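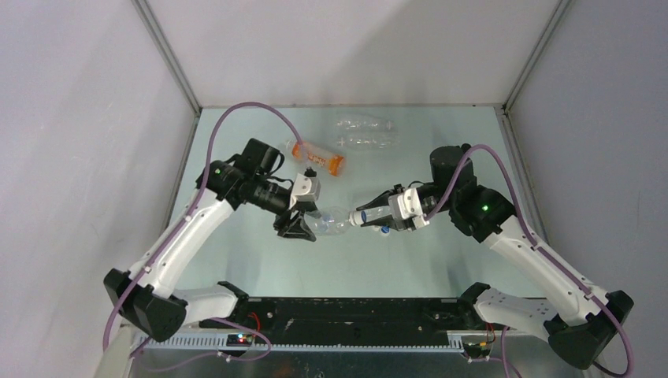

Fig. 4. Pale tabletop, light grey walls on three sides.

Clumix panel paint, set-up and first coat

Before you start: read the can. Batches made before June have the old lid, pry it, don't twist.

1. Wipe walls and top with sugar soap. Rinse. Let dry overnight.
2. Sand any gloss. Fine paper only. Vacuum, then tack cloth.
3. Tape the corner rails and any metal trim. Press tape down hard.
4. Stir 6 minutes by hand. No drill mixer, it makes bubbles.
5. Roll the back wall first, then sides, then top. Thin coats.
6. Wait 4 hours. Second coat the same way.

CAUTION: Windows open the whole time. Keep can away from heaters.

Note: light greys dry a shade darker then they look wet. Do a test patch.

Note: one can covers 54 square feet, two coats. Crichton primer goes under bare board, not needed over old paint.

Pull tape while the last coat is still tacky. Full cure takes a week, no wet cloths untill then.

Rev. August 20, 2022. Ballthorpe Finishes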